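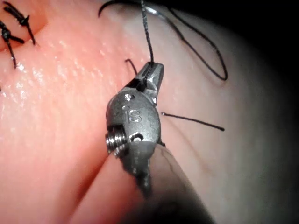 Barkdale Medical College to Open Student Housing in Rurgate This October

3 min read

BARKDALE, 6/8/25 – Barkdale Medical College will open a residence for students on rural placement in Rurgate this October. The building, to be called Hoxha House, will have 120 single rooms and will be open to medical, nursing and pharmacy students for stays of four weeks or longer.

The college sends students to clinics and small hospitals across the Rurgate district every term. Until now they have had to find their own lodging, often on short leases or in motels. In a survey the college ran last year, 579 students answered questions on placements. Housing was the most common reason given for turning down a place outside the city.

"Students told us they wanted to go to Rurgate and couldn't find a room they could pay for," said Vesna Trajkovski, dean of students. "Some were driving back to Barkdale every night after a full shift. We don't want them on that road at eleven o'clock."

Hoxha House is a former teachers' residence on the east side of town, a short walk from the bus station. The college bought it two years ago. Flemetti, the contractor, has replaced the roof, windows and heating and is now finishing the kitchens. Each floor will have a shared kitchen and a study room with a door that shuts. Laundry is on the ground floor. There are 10 rooms with step-free access and wider bathrooms, all near the main entrance.

Rent will be charged by the week, with bills and internet included. Rates will be posted in August. Students who receive a need-based grant will pay half. Couples and students with children will not be housed in the building at first, but the college is looking at apartments nearby for them.

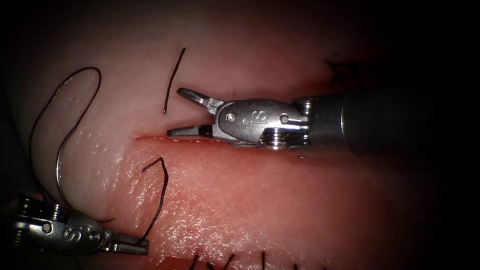 Needle drivers at work on a suture practice pad.

The college has 1,771 students enrolled in its three health programs. Placements in Rurgate cover family medicine, general surgery, maternity care and community pharmacy.

"A four-week stay is long enough to get to know a town if you live in it," said Stojan Kolev, director of placements. "We hope some of them will think about coming back to work here after they qualify."

Applications for rooms open in July through the student portal. Students already matched to a fall placement in Rurgate will be given first choice. Rooms left over will be offered to visiting students from other colleges – details will follow by email.

Media contact: Communications Office, Barkdale Medical College

Share this story: 14 shares | 2 comments

Get college news by email once a month. Enter your address to subscribe. You can unsubscribe at any time.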